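Corkwood Textile Collection to Open in February

4 September 2023

The Corkwood Council has approved a permanent drop-off program for used clothing and household fabric, to begin in February. The decision follows a trial at the Flolitz Street depot, where residents left 1500 bags of material over the summer.

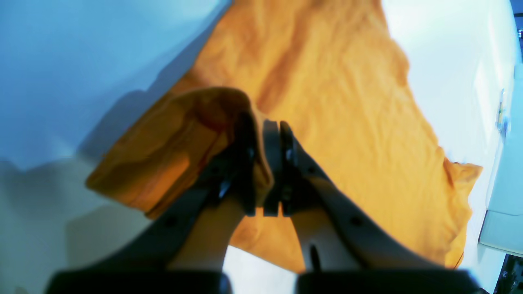 Under the new rules, households may bring up to 3 bags per visit at no charge. Items must be clean, but they do not need to be pressed or neatly folded - a piece of orange cloth covered in fine wrinkles is as acceptable as a new shirt. Shoes, pillows and carpet will not be taken.

The council will pay for 400 collection bins, to be placed at schools, libraries and apartment buildings. Sorting will be carried out by Dridusska under a contract approved on Monday.
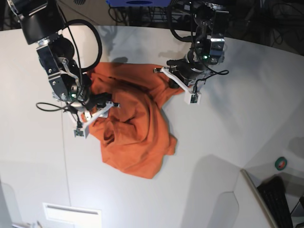
Kumudini Abeysekara told the meeting that the bins should be emptied at least twice a week, as those near the market had overflowed during the trial and residents had complained of bags left on the sidewalk. The council agreed to review the schedule after the first month.

Wearable clothing will go to local charity stores. Worn fabric will be cut into cleaning cloths or sent for fiber recovery.
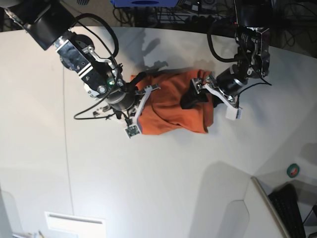 An orange cloth on a white tabletop.

Some 700 households answered a survey on the trial, and most asked for longer weekend hours. The depot will stay open until early evening on Saturdays.
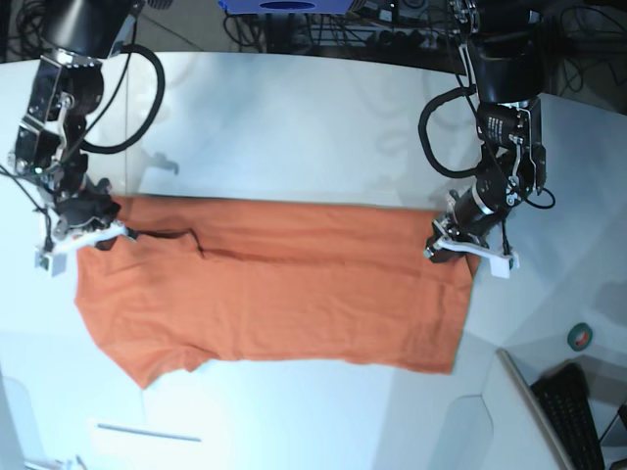
Apartment managers who wish to host a bin may apply in writing to Lingyun Bai at the council offices. Sites must have step-free access and lighting at night.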